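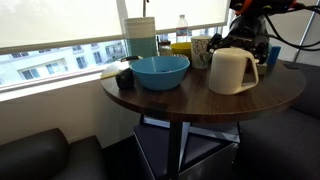 Figure 1. The window table before sorting, with the blue bowl, the pitcher and the stacked cups.

Shared Table, Small Flat: Where Do Kitchen Things End Up?
Project report, Group 2
Kanako Hattori, Haris Nedeljković, Lejla Stoyanova
Tutor: Bujar Leka

1. Background
Our group looked at how a small round table is used in a shared flat in Wurkton. The kitchen there has one short worktop and two wall cupboards, so the table by the window takes whatever does not fit. The tenants eat at it, but they also unpack shopping on it and leave clean dishes there overnight. We wanted to find out which items stay on the table longest and whether a simple storage plan would free enough space for two people to eat.

2. Method
We kept a log for 18 days in October. Haris and Lejla visited each evening and wrote down what was on the table and where. Kanako drew the plans. We divided the tabletop into a window side and a room side and used the pedestal leg as the centre point. The tenants were asked to carry on as normal until the log was finished.

3. Findings
Small things gather on the window side. In Figure 1 the cup stack, the water bottle, a glass jar with a metallic lid and the small yellow bowl are all at the back near the glass. Large items stay nearer the middle, because people put them down with both hands and do not reach over. The wide blue bowl was the item logged most often. It is empty in Figure 1 and it was empty on most evenings, but it does not fit in either cupboard. The cream pitcher came second. Its handle sticks out, which makes it awkward to shelve.

The space under the table is also in use. The grey cube ottoman is pushed in against the leg, and tenants told us they sit sideways when it is there.

4. Proposal
Cups go on a rail shelf beside the window. The blue bowl hangs on a wall hook and the pitcher stands on top of the fridge. The ottoman moves to the hall. Jars and small bowls share one tray that can be lifted off in one go before a meal.

5. Limits
One flat is a small sample. We missed one evening and filled it in from what a tenant, Rok Obradović, remembered. The rail shelf has not been fitted yet, so section 4 is untested apart from the tray.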